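Chapter 7
Sorting and Storing Small Personal Articles

Small articles are the part of a household most often left without a fixed place. Hair ties, ribbons and beads are used daily, set down in whatever room the user happens to be in, and gathered up only when a drawer or a sofa has to be cleared. This chapter applies the sorting method introduced on page 274 to items of this size.
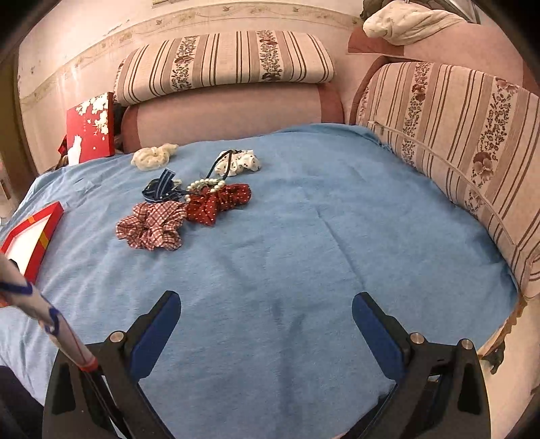
Work begins on a plain, soft surface. A fleece blanket in a single color is suitable, as small pieces show clearly against it and do not roll. Fabric scrunchies should be grouped first, whether sheer, dotted or checked. Thin elastics are then separated from any scrunchie they have become looped around. Bows and strands of beads are set aside, as they crease or tangle when stored under heavier fabric. A shallow box or lid may serve as a temporary tray.

Students should read Section 7.1 before starting the Drevon exercise. A blank record sheet is printed on page 292.

Key terms: category, holding tray, fixed place, return rule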